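I finally gave up on fabric softener in May, and I'm not going back! My neighbor Augustina Owusu had been on at me for months about it (her towels are ridiculous, like hotel towels), so I tried her way — half the detergent, a splash of white vinegar, and a long shake before anything goes on the line.

The first 2 loads smelled a bit like a salad, I'll admit. By the third the smell was gone and my old bath towels were soaking up water again. I'd been ready to throw out four of them.

I still sort badly. Lights and darks, sure, but anything in between goes wherever there's room.

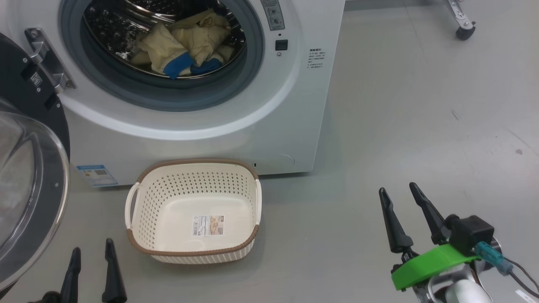

Next on my list is the wool blanket from Wernwood, which scares me. Augustina says cold water and no spinning. If you've washed one and it still fits a bed, tell me how!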